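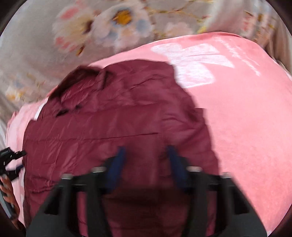
Nivumo Slow Feed Hay Net review: nine months with two rescue horses

We have two geldings that came to us through a county seizure, both badly underweight when they arrived. One of them is now an easy keeper who would eat until he burst. The other is still picky and drops weight every winter. Feeding the two of them out of the same paddock is a daily problem, and that is why I started looking at slow feed nets.

I bought the large Nivumo net in June, after two cheaper nets from the farm store came apart at the knots. I paid full price for it, and nothing was sent to me for free.

What you get

The net comes folded in a plain bag with a drawstring rope, two snaps and a one-page instruction sheet. It is a knotless net with small square openings. The large size is sold as holding four or five flakes, and that was about right with our grass hay. With alfalfa, which we get in thicker flakes, it holds three and gets hard to close.

The netting is soft when new and has a waxy feel that wears off in the first week. The rope is good. The snaps are not, and I will get to those.

Filling it

Filling takes longer than with a regular net. The mouth opens wide enough, but the small openings catch on every stem, so you have to stuff from the top and shake it down. I hang the mouth over two hooks on the stall wall and drop the flakes in one at a time. It takes me a couple of minutes. With gloves on it takes longer.

If you weigh your hay, weigh it before it goes in. Hanging the full net from a fish scale sounds easier but the net twists and the reading jumps around.

How the horses did with it

The easy keeper used to finish his evening hay before I was done with chores. With the Nivumo he still has some left at 10 p.m. when I do the last check. He was annoyed for the first three days and pawed at it. After that he settled into it. His weight tape reading has held steady all winter, and before this it crept up every month.

The thin horse is a different matter. He gave up on the net after a few minutes and walked off. I tried mixing loose hay on the ground next to it and he ate the loose hay and left the net alone. He now gets loose hay in a corner tub, and I would not put a net like this in front of any horse that needs to gain. If you are bringing back a starved horse, follow the refeeding plan your vet gives you and leave slow feeders for much later.

Wear and damage

After nine months of daily use there is one hole, near the bottom, big enough to put my fist through. I patched it with baling twine and the patch has held. The rest of the netting is faded but sound. The rope has some fuzz on it where it runs through the ring.

Both snaps failed. The first one froze shut in January and the second lost its spring soon after. I replaced them with a pair of brass ones from the hardware store and have had no trouble since. For the price, the net should come with better hardware.
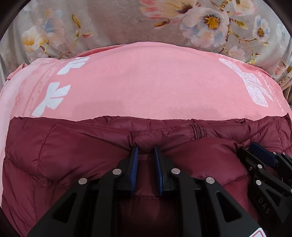 Compared with the others I tried

The Jekusham net has slightly larger openings and is easier to fill. My horse emptied it in roughly half the time, so it did not do much for us. It would suit a horse that only needs to be slowed down a little. The cord is thinner than the Nivumo and I had two small holes by the end of the second month.

The Huet hay bag is canvas with a webbed front panel. It keeps hay off the ground better than any net and there is less waste under it. It also soaks up rain and takes a long time to dry, so it is really for indoor use.

I have not used the Skondance box feeder myself. A boarder at the next barn has one and likes it, but it is heavy and costs several times as much as a net.

Safety

Hang it high. A net sags as it empties, and a horse with shoes on can get a foot caught in almost any of them. Ours are barefoot and I still tie it at chest height or above, with a quick release knot. I would not use it on the ground with a shod horse or with a foal in the pen.

Would I buy it again

Yes, for the easy keeper. I have already ordered a second one so I can fill both on Tuesday night, when I work late the next day. I ordered the brass snaps along with it.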